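Screen protector (mobile devices)

A screen protector is a thin extra layer of plastic or glass that is laid over the display of a phone, tablet or music player to keep scratches, grit and the occasional hard knock away from the screen underneath. It is usually sold on its own, though plenty of makers will happily put one in the box with something else.

History

Covering a delicate surface with something cheaper is an old idea, and a good one. The glass firm Grunow, founded in 1874, spent most of its long life making covers for clocks and gauges before it turned to handheld devices. The first protectors to sell well came after 2000, when people began tapping on pocket organizers with a stylus and found, often within weeks, that the writing area had gone cloudy with tiny marks. These early sheets were soft film, sold in packs of 4, and owners were expected to peel one off and start fresh whenever it wore out.

Materials

Soft film is still the cheapest choice, and it bends nicely around curved edges. Tempered glass is thicker and feels much more like the bare screen, which many people prefer under the thumb. Between the two sit the hybrid sheets, such as those sold by Pukon, which join a glass-like top to a flexible backing and come off in one piece if they crack.

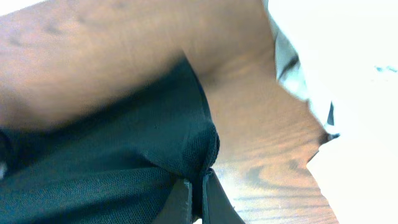

Finish matters as well. A glossy protector keeps colors bright but shows every fingerprint, while a matte one cuts glare and gives pictures a slightly grainy look — a fair trade for anyone who reads outdoors a great deal.

Fitting

Dust is the great enemy of a tidy fit. Most kits include a wipe, a dry cloth and a sticky tab for lifting stray specks, and some, like the Pruvost kit, add a plastic tray that holds the phone square while the sheet is lowered. The designer Darius Tănase drew up a similar tray for Kostadis in April 2019, with a hinged lid and 7 small guide pins. Little bubbles left after fitting can often be coaxed to the edge with a card wrapped in cloth.

See also: phone case, stylus, tempered glass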